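Minutes, Kitchen and Table Items Group
Held Thursday, 2 pm, at the long table

Present: Bronwyn Kereama (chair), Pravesh Matlala (minutes, again). Apologies from the London end, who had the right time and the wrong link.

1. Last minutes
Agreed, once the word "sporks" had been taken out of item 4. No spork was ever discussed.

2. The table
Bronwyn wants it left as it is. Pravesh asked whether the boards could have a coat of something before the next lot of crockery goes over them. The Rathjen oil was suggested and a price of 900 read out, which was met with silence. Pravesh will ask Jallus what they charge. The knot stays. Two people have now tried to wipe it off.

3. Tray and utensils
Long item. The tray is to live on the table and utensils are to live in the tray, handles to the left. Bronwyn is in favour of the orange handle as it can be found without her glasses. Pravesh finds it loud. Both views are recorded at the request of both parties.
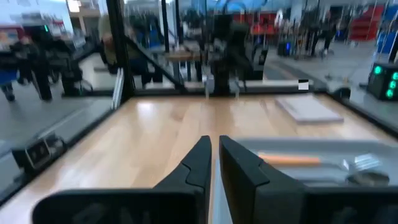
Plain metal handles are harder to tell apart once they are lying over one another, and there was some talk of coloured tape. Bronwyn said tape goes furry in the wash. Tape dropped. It was agreed that anything taken out of the tray goes back in it the same day, and that "I was about to use it again" will be accepted until 5 pm and no later.

4. Spoons and forks
Ellero have quoted 700 for a full set of matching cutlery. Bronwyn asked what was wrong with the set we have. Pravesh said that it was not a set. Discussion followed on whether a spoon should be put down bowl up or bowl down. Bowl down is easier to pick up by the handle, according to Bronwyn, and shows every fingermark, according to Pravesh. No rule was made. Ellero to be told we are thinking about it, which they will have heard before.

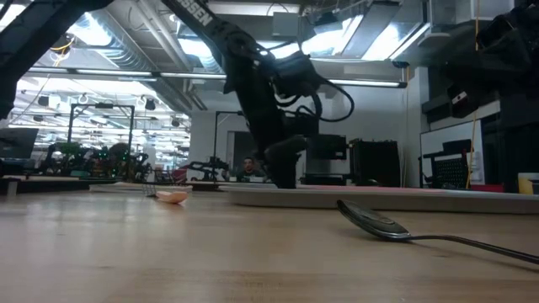
Do small pieces like the pink one count as table items?
They come under this group for now, and should be put away in their own tub at the end of the day so that they don't end up among the cutlery.

5. Boards and flat things
Pravesh would like the white board moved to the shelf when it isn't wanted. Bronwyn pointed out that the shelf is full of Pravesh's mugs. Carried over.

6. Any other business
Tea towels: need washing. Bronwyn did them last time and would like that minuted.

Actions
PM: Jallus, price for oiling. Mugs.
BK: reply to Ellero. Find a tub with a lid that fits.

Closed at 3.10. Next meeting same place, London to be sent the link twice.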